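Notebooks » Speech and Media Workshop » Rally coding

Print this page | E-mail this page

October 2019
Posted by Aatos Vuorinen

Tuesday. Second pass on the rally transcripts. Kalevi sent his coding sheet back last night and I spent the morning laying it next to mine.

Where we are: 17 rally transcripts in the folder, 10 coded by both of us, the other seven coded by me only. Unit is still the paragraph as the transcript service breaks it. I know the breaks are arbitrary. I tried sentence units in January and it was hopeless, half the sentences in a rally speech don't end.

The ten double-coded ones come to 437 paragraphs. Agreement is good on "opponent attack" and "crowd address," poor on "grievance" and bad on "policy claim." Kalevi codes a policy claim any time a program or a law is named. I only code it if the speaker says what was done or what will be done with it. So "they want to take your health care" is a policy claim for him and an opponent attack for me. Neither of us is wrong going by the codebook, because the codebook says "refers to policy" and stops there. My wording, my fault.

Proposed new wording, to go in as version 6:

Policy claim: the speaker states an action taken, under way or promised, by a named office or body. A law or program mentioned only as something the other side wants to destroy goes under opponent attack. If both are in the same paragraph, code both.

That means allowing double codes, and we said in the spring that we wouldn't. I think we have to give that up. The Fulivum export will take two codes per row if the second column is left blank where there is only one. Checked this with a dummy file and it loaded. The older Cosemska sheets will not, they drop the second column without a warning. Anyone still working in Cosemska should stop and move over before touching the new codes.

Went back over the speech we argued about most, the arena one with the long section on trade. Under the new wording my count of policy claims goes up a little and Kalevi's should come down a lot. I haven't recoded his, he needs to do it himself without looking at mine.

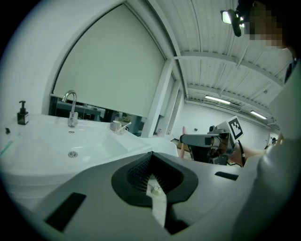
The grievance code is harder. We have it as "speaker presents self or audience as treated unfairly." In the campaign-period speeches that was easy to spot. In the ones given since taking office there is a lot of material about the press and about investigations, and it is half grievance and half boasting. He says they came after him and then he says he beat them. Kalevi codes the whole thing as grievance. I had been splitting on which half was longer, and looking at it now I can't defend that. I'd end up counting words.

Options as I see them:

Keep one code and accept that it covers both. Simple, but then we can't say anything about change over time, and the chapter is supposed to be about that.

Add a code for "vindication." I like this one. The trouble is the coding already done. All 17 would need to be read again for it, and the early ones probably have very little.

Leave grievance alone and mark the mixed paragraphs with a flag, then decide after we see how many there are.

Going with the flag for now. Lower-case g in the notes column, nothing else in that column please, the script chokes on anything longer.

Crowd noise. The transcripts mark applause and chants in brackets but not in any consistent way. Two of the recordings I listened to last week had chants going over three or four paragraphs and the transcript has a single bracket. Huttunen's old protocol timed the crowd from the audio and ignored the transcript. That is better and takes forever. I timed one speech that way and it took me all of an afternoon. Not doing it for the whole set. I'd suggest we time three, one early, one middle, one late, and report them separately as a check. We should not put bracket counts in any table. If somebody asks for them at the seminar, say they aren't reliable and leave it.

One more thing on the sample. The transcripts come from two sources and I had assumed they were the same text. They aren't. The Umaler versions take out false starts and repeated words, the others leave them in. For paragraph codes it makes no difference that I can find. For anything on repetition it matters a great deal, since repeating a line three times is most of what a rally speech does in the slow parts. Six of our speeches are Umaler versions. I've put a U at the front of those file names. Please don't rename them back.

Also found one duplicate: same speech saved under the name of the city and again under the name of the county. It was not among the double-coded ones, so agreement isn't affected, but it does mean the 17 is really 16 until I find a replacement. I want another midterm-season speech to fill the slot. There's a gap there anyway.

Kalevi's note on his sheet, copied here so it doesn't get lost: "The state-by-state stuff at the start, where he thanks the local officials, I have no code for it and have been leaving it blank. You have been coding it crowd address. Which?" Answer: blank is fine for the list of names. If he turns from the names to the audience ("and you people elected her"), crowd address. I'll fix mine.

To do

Write up version 6 and put it in the shared folder. Mark version 5 as old, don't delete it.
Kalevi: recode policy claim on the ten, new wording, without my sheet open.
Me: g flags on the same ten, then trade.
Replacement for the duplicate.
Pick the three for timing.
Ask whether the second reader money can be used this term or has to wait until January.

Agreement figures get run again when both sheets are in. Not before, I ran them on half a sheet last time and quoted the wrong number to people.

Print this page | E-mail this page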